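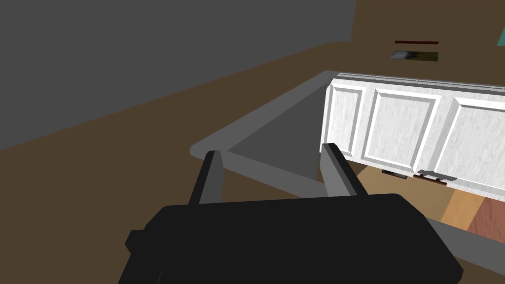
One of last year's participants told us that keeping the sleep diary was easier than she had expected, and that the hardest part was remembering to fill it in before her first cup of coffee. She has asked to be told the results when they are published.

Call for participants: night shift work and sleep at home

Posted February 15, 2024

The Quezada Sleep Study is looking for adults who work nights in the Girkudberg area. We want to learn how people who sleep during the day arrange their bedrooms, meals and family time, and which of those arrangements go along with longer sleep. The study is run by Groltusis, an independent research office. It does not test any drug or device.

Who can take part

You can apply if you are between 21 and 64, work at least three nights a week, and have been on your present schedule since January or earlier. Your shift must include the hours from midnight to 4 a.m. Any kind of job is fine. We already have plenty of applicants from hospitals and would especially like to hear from people in bakeries, warehouses, cleaning, security and transit.

You cannot take part if you are being treated for sleep apnea, if you are pregnant, or if you care for a baby under one year old. If you take a prescription sleep aid, please apply anyway and tell us the name of it on the form. People on rotating shifts will be invited to a separate study later.

What you will do

The study lasts 6 weeks. Each day you fill in a short diary on paper or on your phone, giving the time you went to bed, the time you got up, what woke you, and what you ate in the four hours before sleep. For the first and last week you also wear a wristband that records movement. It can stay on in the shower but not in a pool.

There are 2 interviews, one at the start and one at the end. Each takes 30 minutes and can be held by phone or at our office on the second floor of the Munico Building. The side entrance on the parking lot is open until 7 p.m. We can schedule interviews early in the morning for people coming straight off a shift.

You keep your normal routine throughout. Please do not change your bedtime or buy new curtains for the study. If your employer changes your schedule partway through, let us know and carry on with the diary.

Payment

Participants who complete the diary and both interviews receive $240, paid by check or bank transfer. If you stop early you will be paid for the full weeks you finished. Bus fare to the office is refunded with a receipt. Parking is free.

Your information

Diaries are stored under a number, and your name is kept in a separate file. Nothing is shared with your employer. You may withdraw at any time and ask for your diary to be deleted, up to the date of your final interview.

How to apply

Fill in the form on the Participate page, or pick up a paper copy at the Munico Building front desk. Have your usual shift times on hand. We will call or write back within ten working days, so please note on the form which hours you are asleep. If there are two night workers in your household, each of you should send a separate form.

Applications stay open until all places are filled.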